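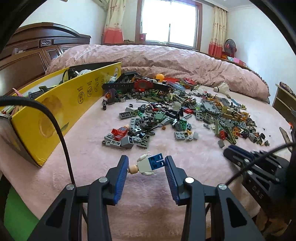

Skerkance collects tidying examples in ordinary homes

Skerkance, the small company which develops learning software for household robots, has started in October a new round of collecting in private homes. People who take part receive a pair of hand-held grippers and use them to pick up, move and put away the things they have at home. The recordings are then used as examples for a learning system, which should later do the same work with a robot arm.

The first part of the round is about toys, and especially about plastic building bricks. According to Florian Rolland, who is responsible for the collecting, this subject was chosen after the earlier system had problems with small parts.

"On a clean table it was good," says Rolland. "Then we gave it a bed with a soft blanket and a heap of bricks, and it closed the jaws on the blanket almost every time. It had never seen a blanket which moves when you touch it."

The earlier examples were made in the company's own rooms in Lund, on 3 tables of the same height and with the same lamps. Rolland says this gave clean recordings but very little variety. In a home, the bricks lie one on top of the other, the box is never in the same place, and the light from the window changes during the afternoon.

Each participant works in their own room and with their own toys. There is no fixed list of objects. The company asks only that the toys are spread out before the start, that a box or another container is within reach, and that one piece is picked up at a time. Toy figures are welcome too. They are harder to hold than a brick, as they have arms and legs and can turn when the jaws close.

A session lasts 12 minutes, with a pause afterward. The pause was added on the wish of the participants, who found the tools heavy for the wrist when the work is done on a low surface such as a bed or the floor. A shorter cable was also asked for, but this is not solved yet.

Until now the company has received 1039 recorded pick-ups of toy parts. Some 10 percent of them were not accepted. The most common reason is that the person helped with the fingers. Another is that the piece was taken too fast, so that the moment of contact can't be seen well. Failed grips, on the other hand, are kept. If a brick slips away and the person tries again, the whole attempt stays in the collection with a note.

"In the beginning people excused themselves for each dropped piece and wanted to delete it," says Rolland. "We had to write in the instructions, in big letters, please drop things."

The notes are made by a partner office in Fumholm, where two persons go through the recordings and mark the start and the end of each grip. They also mark what kind of surface lies under the object. Blankets, quilts and carpets are now separate groups, which was not the case in the older collection.

Before the recordings are sent, participants can look through them and remove any part they don't want to share. Faces, letters and screens should be kept out of view. Participants may stop at any time and ask for their recordings to be deleted, also after the round has ended.

The next part of the round will be done in Gendasstead and concerns kitchen drawers. Homes with older, tight drawers are especially wanted. Persons who want to take part need a free hour in the daytime and a room where they are not disturbed. The tools are delivered and collected again by Skerkance, and a short introduction is given by telephone on the morning of the first session.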